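How to Test Whether a Robot Can Clear Your Table

Posted 26 December 2019

Every January the gadget shows fill up with machines that are going to do our housework, and every January I get letters asking which one to buy. My answer hasn't changed. Before you spend anything, run the test below. It takes an evening, it needs things you already own, and it works on a demo unit, a rental, or a salesman's video if you're strict about it.

I worked it out after a long afternoon at the Prernetti showroom in Ellville, where a two-armed machine moved one mug from one mat to another, and we were all supposed to clap. The mug was where it had been for every show that day. So was the mat.

What you need

A table you eat at. A bowl with something left in it. A plate, a small cup, a ball or a piece of fruit that rolls, something flat like a thin box, and something soft that won't keep its shape. A plastic bag is good. A dish towel is better. A timer. Paper and a pencil.

Step 1. Clear it yourself first

Set the table in a mess and put everything away at your normal speed. Write down the time. Mine was 14 seconds, and I had a cup of coffee in the other hand. Don't race. You want the number for a tired person after dinner.

Step 2. Decide what "cleared" means

Do this before the machine moves. Mine reads: bowl emptied and in the sink, dishes in the sink, ball in the drawer, box on the shelf, bag in the trash, nothing on the floor. If you leave this until later you will end up giving credit for "almost," and every sales pitch I have heard lives on "almost."

Step 3. Set the mess again, differently

Let somebody else do it. Put the bowl partly over the box. Lay the plate flat, not on a rack. Flat plates are hard for two fingers because there is no edge to get under, and you'll notice how seldom one turns up in the ads.

Step 4. Give one instruction and sit down

Say or type "clear the table." No second command, no nudging the cup closer. If the operator reaches for a tablet, ask what the tablet is for, and write the answer down.

Step 5. Stop the clock at 300 seconds

I allow 300 because past that I would have done it and gone to bed. Whatever is still on the table counts as a miss. Anything dropped counts as two.

Step 6. Repeat until you have 5 runs

One good run tells you very little. Change the layout each time and keep every score, including the ugly ones. Throw out the practice run only if you threw out your own.

Step 7. Do the same with a simulation, but harder

More and more of what you'll be shown is computer-rendered. Fevel and Tapia both send me this sort of thing now, and I don't object to it as a way of training software. I object when a success rate from it goes on a brochure. Score it on your own sheet. Look for the awkward items and follow each of them to the end. A crumpled thing and a flat plate side by side are worth more of your attention than a ball.

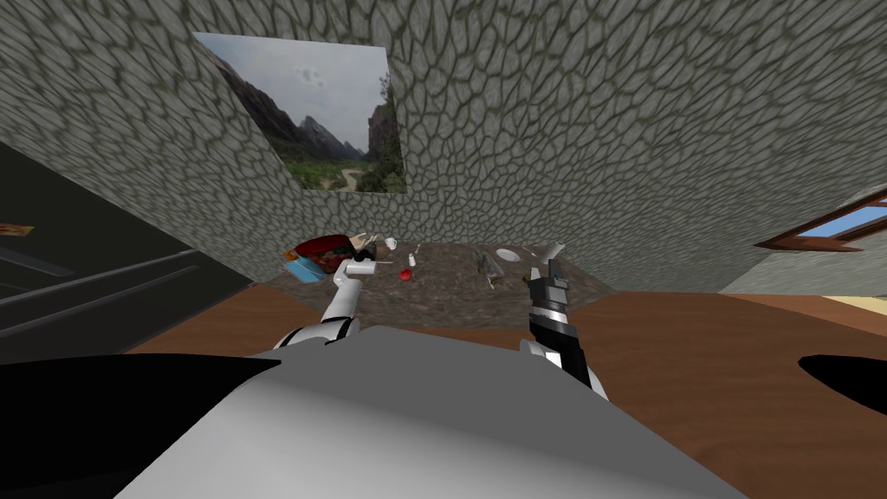 My sister-in-law thinks I'm too hard on the simulated ones. She wrote back after reading a draft: "You can run the same mess ten thousand times in there and break nothing. Try that with my good bowls. I'd sooner they got it wrong on a screen for a few years than in my kitchen." Fair enough, and I've left Step 7 in partly on her account. But she also wants one by next Christmas, and I've told her to keep the dish rack.

Reading your scores

No misses in any run: write to me, with the video uncut, because I'd like to see it. One or two misses a run: interesting, and still slower than you, I'd bet. Anything worse is a toy. Check the bowl separately. If it got to the sink with the leftovers still inside, mark it as moved, not cleared, and add the time it took you to scrape it.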